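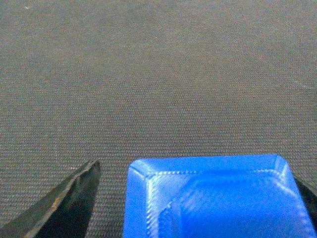

Drelcombe Joint Water Laboratory
Technical working group, filtration and media
Minutes of the meeting of Feb 19, 2021, held by video link

Present: Hanne Gunnlaugsson (chair), Birthe Ragnarsson (pilot plant), representatives of the Tunstall and Helwood treatment works, laboratory staff.
Minutes: laboratory office.

1. Minutes of the previous meeting

Approved with one correction. Under item 3, "filter outlet" should read "contactor outlet". The action on spare turbidity cells is closed. The action on the Helwood drawings is carried forward to item 6.

2. Backwash trials, Tunstall

Tunstall reported on the backwash trials on the rapid gravity filters. Filter 2 has been run with a combined air and water wash, and filter 4 has stayed on the existing sequence of air followed by water. The feed to both filters comes from the same channel and the sand was replaced in the same outage, so the group accepts the comparison as fair for the present purpose.

Turbidity at the start of each run was lower on filter 2. The difference disappears once the filters have ripened, and the remainder of the run shows no separation between the two that exceeds the scatter of the instruments. Head loss at the start of the run is also lower on filter 2, which suggests that less material is being left in the bed after washing.

Ms. Ragnarsson asked whether any media had been found in the washwater channel. Tunstall has seen a small amount of fine sand there after the combined wash. It has not been weighed. The group agreed that the result cannot be recommended to other works until media loss is measured, as a cleaner bed is of little use if the bed becomes shallower each season.

The Helwood representative noted that their weir is set lower than the one at Tunstall and that losses there would be expected to be higher. Noted.

Action: Tunstall to fit a catch screen in the washwater channel of filter 2 and report dry weight per wash.
Action: Tunstall to record bed depth at the four corners and center of both filters before the next outage.

3. Manganese in the Helwood supply

Dissolved manganese in the raw water rises when the reservoir is stratified and falls again after turnover, which at Helwood normally begins in September. Removal across the filters depends on the oxide coating on the sand and on a chlorine residual being kept through the bed.

Ms. Ragnarsson presented column results from the pilot plant. Coated sand taken from the works removed manganese without delay. New sand removed almost none at first and improved slowly as a coating formed. When chlorine was stopped, the coated column went on removing manganese for a time and then failed. When dosing was resumed it recovered. No release of manganese above the feed level was seen during the period without chlorine, but the pH was held steady throughout, and the group did not consider the point settled for a falling pH.

The chair asked for the column data to be expressed per unit of sand surface instead of per unit of bed volume, so that the two sand grades can be compared. The pilot plant has sieve curves for both and can do this without further sampling.

Action: pilot plant to recalculate and circulate.
Action: pilot plant to repeat the interruption test with pH lowered in steps.

4. Furnel online monitor

The Furnel monitor has been on loan at Drelcombe for evaluation of organic carbon in filtered water. Agreement with the laboratory method was acceptable on most days. Some 20 paired samples were taken. Two were set aside because the bottle labels did not match the log, and the rest are plotted in the paper circulated before the meeting.

The monitor reads low directly after the automatic cleaning cycle. The supplier has been informed and considers that the hold period after cleaning is set too short. The group would like to see this confirmed before any view is given on purchase. It was also asked that the monitor be compared on water with a higher color, where interference is more likely.

Action: laboratory to extend the hold period and repeat the pairs on Helwood raw water.

5. Sampling procedure for dissolved metals

A draft revision was discussed. Filtration is now to be carried out at the sampling point and the acid added after filtration. The present wording allows either order, and this was thought to explain part of the disagreement between works. Section on field blanks accepted as written. The holding time table is to be moved to an appendix.

Action: laboratory to issue the revised procedure for comment.

6. Helwood drawings

The original filter house at Helwood dates from 1866 and the underdrain layout is known only from a tracing. The tracing has been scanned but the levels are not legible. A survey will be needed before the nozzle replacement can be specified. Helwood will obtain a price.

Action: Helwood.

7. Any other business

The jar test stirrer at Drelcombe is out of use pending a new drive belt. Works needing jar tests should contact Tunstall directly.

8. Next meeting

By video link, date to be circulated by the chair. Papers to reach the laboratory office one week beforehand.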